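I've been making my gran's plum dumplings every August since I left home, and I still get the dough wrong one year in three. Too much flour and they're bullets! This time I rang my friend Corina Dobre, who swears by potatoes boiled the night before (skins on, lid off).

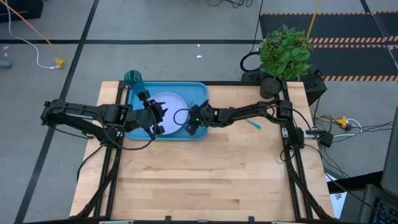
A white plate and a pale blue tray, on a butcher-block top.

So I tried it, and oh, the difference – soft, a bit chewy, and not one burst in the pan. I used 300 grams of flour and rolled them all in buttery breadcrumbs with far too much cinnamon. We ate them for supper, with nothing else.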